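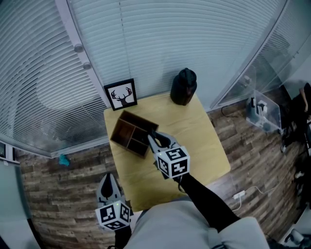
So I finally sat down with the gripper budget, and it's uglier than I hoped! Back in March I told Setsuko Sasaki we could do the whole thing for $2,760, and she wrote that number on a sticky note, and now the sticky note lives on my monitor.

Most of it goes to the Zelura handhelds. I want a pair per person, because so much of what we do is two-handed (one hand steadies, the other picks), and I'm done pretending we can share. Then there's the stuff I never remember to put in the spreadsheet. Spare fingertips are $34 a set and I'd like a few sets in a drawer. The marker cubes need reprinting now and then. Extra power strips, longer cables, a second small table so I can stop clearing off the first one every time we switch tasks...

The big maybe is the Brikov charging dock at $302. It's nice! It's also a lot for a thing that sits there. Setsuko thinks we should plug everything in the old way and put $200 toward props: more boxes with dividers, bottles, boring household things in different sizes. I grumbled, but she's probably right, and boxes are what we keep running short of.

My plan for now is to order the grippers first, then the fingertips, and leave the dock until fall. If you've bought one, tell me whether the lid hinge holds up.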